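Warnel dish racks, plates and table mats: a new range for small kitchens

17 Feb 2018

Hello from all of us at Warnel! We're a small homeware shop with a soft spot for the washing-up, and I've been itching to tell you about our new range for the table and the sink. It goes on sale in the shop and on our website today, and I've been using most of it in my own kitchen since June, so I've had plenty of time to get attached.

The range is called Zododa. It covers racks, plates and mats, 14 pieces altogether, and you can buy every one of them singly. I'm a great believer in buying one plate if one plate is what you need (the old one always goes when there are guests, doesn't it?). If you'd like the lot for a new home we can box it up for you, but there's no pressure and no starter set to wade through.

Let me begin with the plates, as they're what people pick up first. We've gone for cheerful colours with little white dots and a square wooden one for bread, cheese or a late-night sandwich. I like a table that doesn't match too closely. A yellow plate next to a blue one cheers up beans on toast no end, and when you've got a white table, as I have at home, a bit of colour goes a long way.

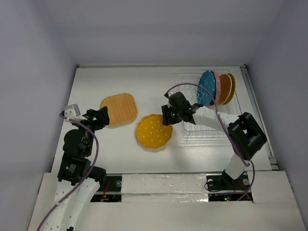 The rack, and where to put it

Our dish rack took us the longest to get right. I wanted something that would sit on a table or a worktop without looking like a great lump of plumbing, and the first two samples were just that. The one we've settled on has slim wires and parallel slots, so the plates stand up side by side and you can lift one out without disturbing its neighbour.

A few things I've learned from living with it. Put the big plates in first, towards the back, and leave the front for saucers and small bowls. Keep the wooden plate out of the sink altogether – a wipe with a damp cloth and a quick dry with a tea towel will do it. And leave a bit of clear space beside the rack for whatever's coming off the table next, or you'll end up balancing things on the kettle like I used to.

Then there are the mats, which come under the Flikik name and are my favourite part of the whole thing. They're woven, with a fine, even weave and soft rounded corners, and the square orange one has hardly left my table all winter. Crumbs shake out over the sink, it lies nice and flat, and it looks every bit as good put down at a jaunty angle as it does lined up with the edge.
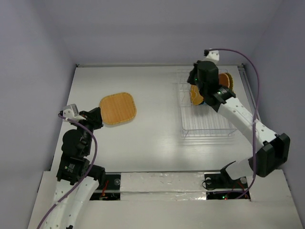

Sproģis, our stockist on the coast, told us that customers there had been asking for a square mat for ages, and that the long ones they'd been selling hung over the edge of every small table in town. They've ordered the orange in a good quantity and would like to see a green one next, please. I've passed that on to myself and I'm thinking about it!

Prices start at £6 for a single mat and £12 for a plate, with the rack priced separately on our website. Orders are packed in paper and card, and we'll happily swap anything that arrives chipped. If you write about homes or kitchens and would like to borrow a few pieces for a feature, just drop us a line through the contact page and say which colours you fancy. The yellow plates tend to go out first, so do ask early if you've set your heart on those.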